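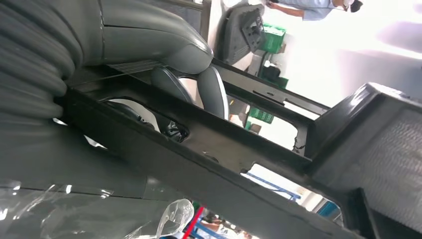
Seat cushion and frame, workshop side.

Pre-Trip Vehicle Inspection – Group Overnight Hire
Eldale to Tolport, return
Vehicle: Penell coach, unit 11
Inspected by: Troels Kragh
Trip lead: Adjoa Gyamfi
Date: 2020-03-14
Distance one way: 355 km

Marking: OK / Fix before departure / Note. Items marked Fix must be signed a second time before passengers board.

1. Seats and belts

1.1 Seat frames bolted to floor track, no play – OK
1.2 Cushions locked to frame – Fix
Comment: Row 4, aisle side, lifts at the front when pulled by hand. Clip seated but not latched. Replace clip. Do not tape.
1.3 Recliners hold in all positions – OK
Comment: Two on the left side are stiff. Usable.
1.4 Belts extend, lock and retract – OK
1.5 Belt webbing free of cuts and fraying – Note
Comment: Light wear on the rear bench center belt. Within limit. Check again on return.
1.6 Armrests – OK

2. Doors, trim and exits

2.1 Front door opens and closes from driver switch – OK
2.2 Front door manual release – OK
2.3 Emergency door opens from inside and outside – OK
Comment: Buzzer sounds on the dash with door ajar.
2.4 Roof hatches – OK
2.5 Window hammers present at marked points – Fix
Comment: One bracket empty, right side behind the rear axle. Spare hammer is in the Eldale store, top shelf.
2.6 Interior panels secure, no sharp edges – OK
2.7 Aisle lighting – Note
Comment: Works. One strip is dimmer than the rest. Passengers will be moving around in the dark on the outbound leg, so bags stay out of the aisle. 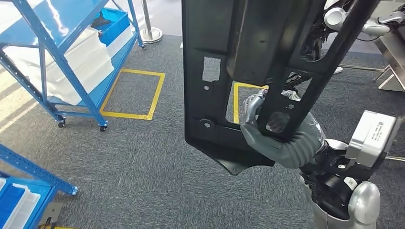

2.8 Step edges and handrails – OK
Comment: Rubber edge on the second step was reglued in November and is holding.

3. Tires, brakes and lights

3.1 Tire tread, all positions – OK
3.2 Tire pressure, cold – OK
Comment: Inner rear left was low by 4 psi. Topped up and rechecked after an hour, no loss.
3.3 Wheel nut indicators aligned – OK
3.4 Service brake – OK
3.5 Parking brake holds on yard slope – OK
3.6 Headlights, markers, turn signals, brake lights – OK
3.7 Wipers and washer – Fix
Comment: Driver side blade smears. The hill section before Tolport is often in fog early in the morning. New blade required.

4. Luggage

4.1 Bay doors latch and lock – OK
4.2 Bay floor dry – OK
4.3 Load limits explained to trip lead – OK
Comment: One soft bag per person in the bay, one daypack on the rack. Tents and cooking gear go in the forward bay. No gas canisters inside the cabin at any time.
4.4 Overhead rack nets – Note
Comment: Net over row 7 is slack. Light items only.

5. Emergency equipment

5.1 Fire extinguishers charged, pins sealed – OK
5.2 First aid kit complete – Fix
Comment: Motion sickness bags and burn gel missing. Adjoa has asked for double the usual bags because of the hill road.
5.3 Warning triangles – OK
5.4 Flashlight – OK
5.5 Printed breakdown contacts in driver folder – OK

6. Driver and route

6.1 Two drivers assigned – OK
6.2 Rest stops agreed – OK
Comment: First stop at the Sánchez rest area, about 70 minutes after departure. Second stop at the driver change. Dinner is at the first stop only – the kitchen at the second closes early.
6.3 Headcount procedure – OK
Comment: Trip lead counts at every stop with the doors closed and reports the number to the driver before the coach moves. Answering by name is preferred to counting heads once people are asleep.
6.4 Seat list handed over – Note
Comment: Received without phone numbers. Trip lead to resend.

Outstanding before boarding: 1.2, 2.5, 3.7, 5.2.

Second signature (driver): ____________
Trip lead: ____________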